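Clurnen Integrators Forum > Standards and Practice > Reset rules for tabletop pick-and-place trials

sernlow_lab
Our draft procedure requires the operator to return every block to its marked start position between trials. A full session is 300 trials. Members are asked to comment on whether this requirement should stand as written.

dk_fixtures
It should stand. If start positions drift, results from two sites cannot be compared. Clause 28 of our own procedure says the same, and we have not granted an exception to it.

Clondance_QA
I must disagree in part. Fixed positions reward a program that has learned the table and little else. We vary the layout every 3 trials from a printed list, and the list is filed with the results.

dk_fixtures
A printed list is acceptable to me. My objection is to layouts chosen by the operator on the spot. People favor the easy ones, usually without meaning to.

mtable31
Please also address spacing. The draft sets a minimum gap between blocks but does not say whether it is measured from centers or from edges. With mixed shapes - stars, hearts, cylinders - the two readings give different layouts.
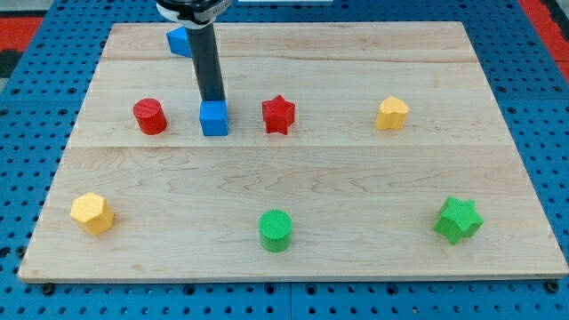
I would measure from the nearest edges and state the orientation of any star or heart on the layout sheet. A cylinder needs no such note.

sernlow_lab
Agreed on edges. The orientation note will be added to the next draft. The reset rule remains open until Wednesday.

Clondance_QA
Then please record my objection to the rule as it now reads. I will send our layout list for review.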